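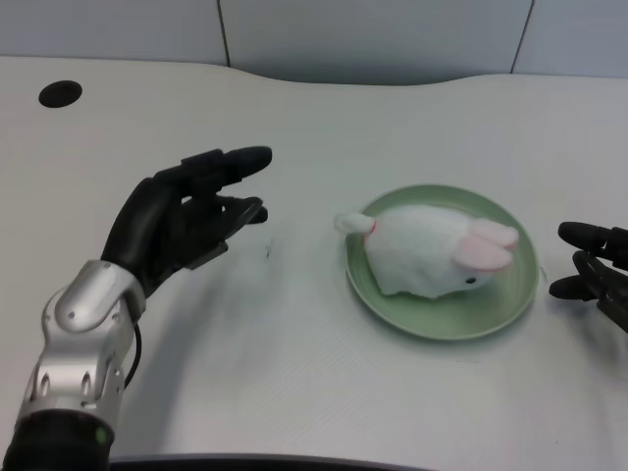 4.2 What the packers told us about the change

The packing room at Suvier had always been a sociable sort of place, and we were anxious, when the two-armed station from Hunden was brought in that March, to learn what it would do to the talk across the benches as well as to the work. We spent 27 shifts there, mostly sitting where we were put and drinking a great deal of tea, and the people of the room were kinder to us than we had any right to expect.

The task handed over first was a humble one: picking up a single small article, very often a soft toy, and setting it on a plate so that it could be checked before wrapping. The packers called this "plating up", and most had done it for years without giving it a thought. Watching a machine go about it made them think of it a good deal. Several told us, with some pride, that they had never noticed how much their own fingers knew about plush – where it gives, where it slides, how an ear will fold under if you come at it from the wrong side.

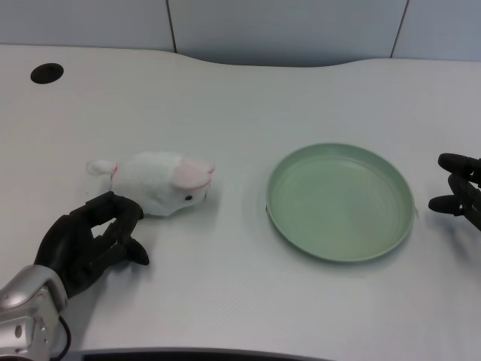
They were generous towards the station, on the whole, and quick to offer advice to whoever was minding it. That minding is the part of the job which the plans had hardly mentioned. Under the Agyeman rota each packer took a turn of almost 5 hours at the station, and in our notes we logged 915 occasions on which the person on duty stepped in, whether to straighten an article, to change the plate or simply to have a closer look (Figure 3). One packer compared it to teaching a grandchild to lay the table, and said she went home less sore in the wrists but rather more tired in the head.

Softer and more awkward goods brought out the strongest opinions. Anything thin, see-through or crumpled was spoken of as "a two-cup job", and the older hands liked to gather round for it.

Figure 3. The plating task at the Suvier packing room, showing the two-armed station with the green plate still empty.

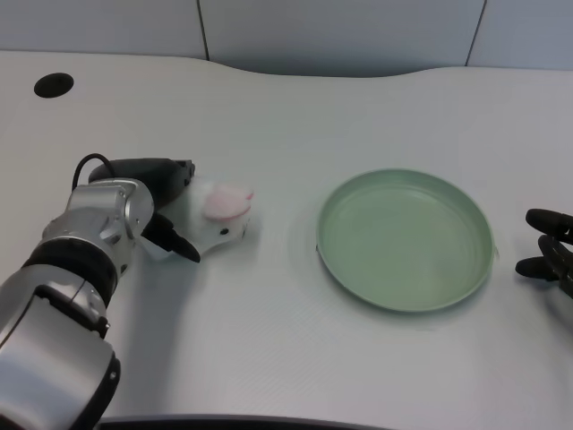 4.3 Pay, grading and the question of skill

Minding the station carried no grade of its own when we began, and this troubled people far more than the machine did. The Plutia agreement, which sets the grades for the room, speaks of packing and of supervising, and the new work sat somewhere between the two.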